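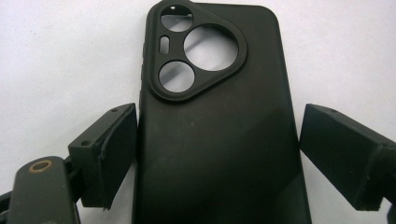
Kuusk is moving!

Feb 3, 2025

So I stopped by Kuusk on my lunch break (I needed a new phone case, and okay, a chat) and Dalia Kivi told me the shop is moving to Daltby next month. She's run the Inville counter with Manolis Liapis for five years, and the rent went up again in January, so off they go!

The new place is two doors down from the old bakery, in a building from 1782 with the lowest ceilings I've ever seen -- Manolis already bumped his head on the way in. They'll still do screens and batteries while you wait, and anything you've left for repair moves with them, so hang on to your ticket. Gift cards are still good too. I'm going to miss having them so close to work, but the Daltby bus stops right outside.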